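Trornley Play Kitchen Refit: second progress report
To: Radwa Ouazzani, Manurung Community Fund
From: Hoi-yan Chang
2/15/24
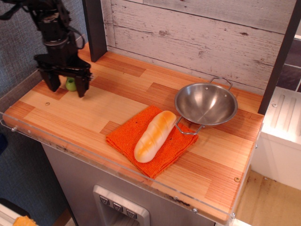 The short version is that the counter is in, the money is mostly spent, and I am less convinced than I was in August that we are getting what the application promised. I would sooner put that in writing now than have it come up at the final review.

Spending

Of the grant, $985 remains. That has to cover the last of the storage, a second set of play food and any repairs before the centre signs off. The Flimovo quote for shelving would take most of it. I have asked them to requote without the coloured doors, which I have never seen the point of.

The counter

The light wood top, with its mix of pale and orange-brown planks, looks good, and people say so when they visit. I'd ask you to treat that with some caution. Visitors like wood. The proposal claimed that a "realistic material palette" would lead to longer and more cooperative play, and I have no evidence for it either way. The whitewashed boards behind the counter have had the same compliments and prove just as little. Their weathered finish is at least forgiving of new marks.

The clear acrylic panel along the front edge is another matter. It was added to stop small items rolling off, which seems sensible enough, but it shows smudges, and I expect cleaning it will become somebody's permanent job. The supplier, Ornar, describes it as low maintenance. I've asked what they mean by that and have not had a reply. The screw heads in the top should also be checked by hand for anything standing proud before the next group starts.

Play items

We kept the first set small. The bread roll is a decent piece, with score marks on top and a pale underside, and it reads as bread at a glance. The little steel pan with the two wire handles was dearer than the plastic one we priced and I argued against it at the time. I still think the handles need watching where they join the rim. The orange towelling cloth is already a bit frayed at the edges, so I would buy hemmed ones next time and skip the matching colours altogether.

Staff have logged 14 sessions. In nine of them the notes say something like "went well", which tells neither of us very much. I have rewritten the form so that it asks what was used, what was left alone and what had to be put back by an adult. If the answers are as thin as the last lot, I'll recommend dropping that outcome from the agreement altogether.

Still to do

Shelving, pending the new Flimovo price.
Written answer from Ornar on cleaning the acrylic.
Screw check, then a light sand where needed.
Two replacement cloths.
Revised session form in use from the next booking.

I don't recommend releasing the final instalment until the first two are settled. If the Fund would like to visit before then, please come during an ordinary session and not on an open day, when everything gets tidied and everyone is on their best behaviour.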